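Shed Notes, November

Quick one this month, I'm writing it between the school run and the feed merchant shutting at five. Sorry if it's bitty.

Winter bedding order. It's in. We went with Tikkanen again, chopped straw, 185 bales, same price as last year if you collect from the Diltby yard yourself. Delivery is extra and frankly their lorry can't get up Back Lane once the verge goes soft, so please collect if you possibly can. Kauko Räsänen has the list. If your name isn't on it you haven't ordered, even if you told me in the car park. I forget things people tell me in the car park.

The hay is a different matter. Two of the bales people opened last week were dusty right through and one had thistle in it. Bernd Heitmann has been on the phone to them and they'll swap any that are bad, but keep the string and the label. No label, no swap.

Water. First proper frost was earlier than I wanted. The pipe along the top paddocks is not lagged past the second gate, never has been, and it froze at the joint by breakfast. Elli Lindqvist carried buckets to 14 pens before anyone else was up, so if you see her, say thank you. Lagging is on its way. Until then please fill up the night before and keep a spare bucket under cover. And turn the tap OFF, fully off, at the stopcock, not just at the hose end.

Swill and scraps. Got to mention it again. No kitchen scraps, none, not peelings, not the crusts off the toast, nothing that has been through a kitchen. Doesn't matter if yours is a vegan kitchen. It's the law and it is the one thing that would get all of us shut down. Veg straight from the plot is fine so long as it hasn't gone indoors first. Ibrahim Aliyu has redone the sign by the bottom gate in bigger letters, have a look at it.

Movement forms. If you are buying in weaners this side of Christmas you need your holding number and your herd mark BEFORE they travel. Then they stand still for 20 days – that's the whole holding, so nobody else can move theirs off either. Talk to your neighbours first please. We had words last spring over exactly this and I don't want to spend another Saturday-type morning refereeing.

Money. We have 868 pounds in the account and 557 of that is spoken for (fencing, the last roll of it, and the new trough for the boar pen). So the concrete pad will have to wait till after Christmas. I know. I want it as well, I have lost a welly in that gateway twice.

Trekgate are doing the access track, or say they are. Somebody will come and look "mid month". If you meet a man with a clipboard, be nice and show him the hole outside the feed store, he needs to see it when its full of water.

Winter talk is at Vilja Kallio's, seven in the evening, date to follow when she's had her kitchen floor done. Subject is farrowing in cold weather – heat lamps, where to hang them, when to leave well alone. She's kept Oxford Sandy and Blacks for years and will happily talk till midnight so bring a cushion. Bring a mug too, she only has four.

Ark number six is free from the new year. Needs a new door and the floor wants looking at. First refusal to people on the waiting list, then anyone.

Oh and whoever borrowed the long-handled scraper, can it come home. No questions asked.

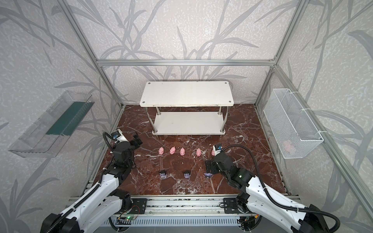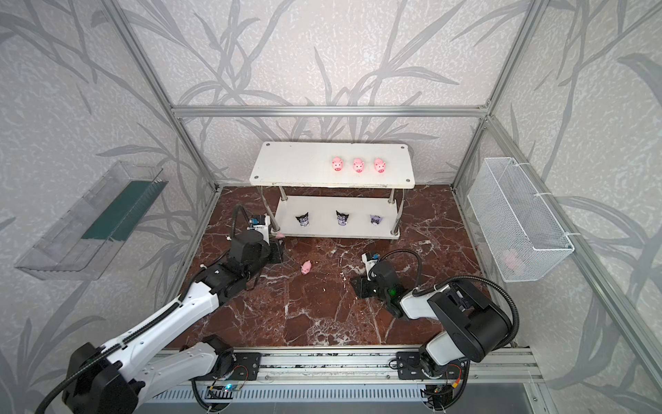 Pink pigs, three in a row on the top shelf.

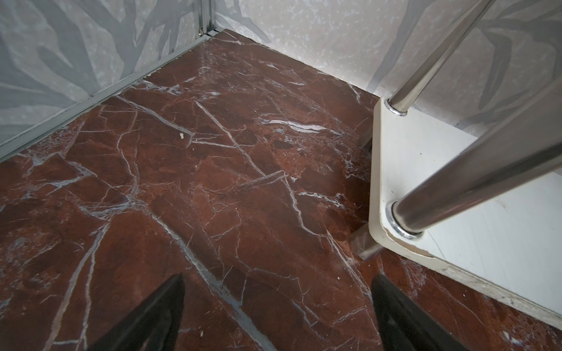
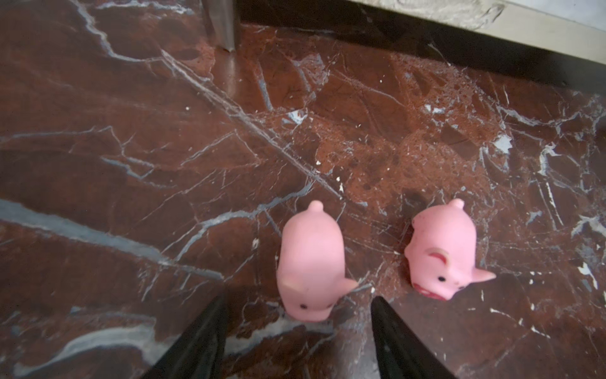
How much extra should I feed a dry sow once it turns cold?

Start with an extra half a kilo of sow nuts a day if she's living out in an ark, then go by her back and hips and not by the bag. Plenty of deep dry straw does as much good as the feed. If she's getting fat, cut it back again, a fat sow has a harder time farrowing.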